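Kvam Ground Seating and Concourse Data

Version 1.3, last revised in August. Maintained by Oriana Palma. Contact for corrections: Horacio Huenchumán.

Contents

The set holds one row per seating block at the Kvam football ground, as rebuilt with the closed-in Flivness end. It covers 204 blocks over 20 columns. Standing areas and the press gallery are not included.

Files

blocks.csv - block code, tier, stand, rows, seats, step-free access
gates.csv - gate code, stand served, width in metres
kiosks.csv - kiosk code, concourse level, nearest gate

Block codes follow the stadium plan drawn up by Merisau. Codes beginning with F belong to the Flivness end and did not exist in the old plan, so joins against earlier releases will leave them unmatched. 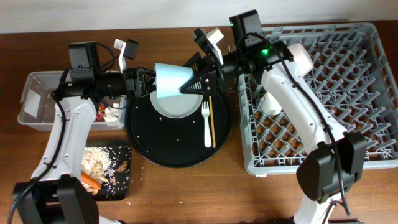
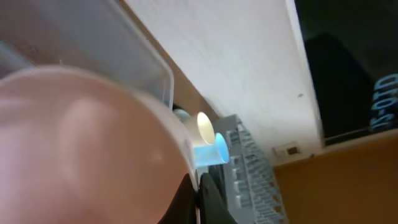
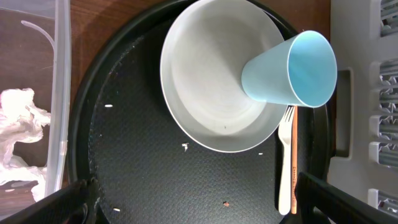
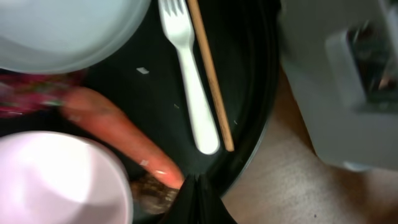
Tabletop with cup, bowl, tray and fork. The fork is in the first, third and fourth pictures.

Known problems

Gate widths were measured at the turnstile, and 13 gates have no turnstile. Their width field is blank. Do not read a blank as zero.

Seat counts include seats kept out of use for segregation between home and away supporters. The column seats_held gives the number to subtract. It is set for league matches only - cup ties use a different split.

The Clevness stand has two blocks with the same code on different tiers. Use code and tier together as the key.

Coordinates are in a local grid at a scale of 1:1000, with the origin at the centre spot.

Licence

Free to use and share with credit to the maintainer. Report errors with the block code and the file name.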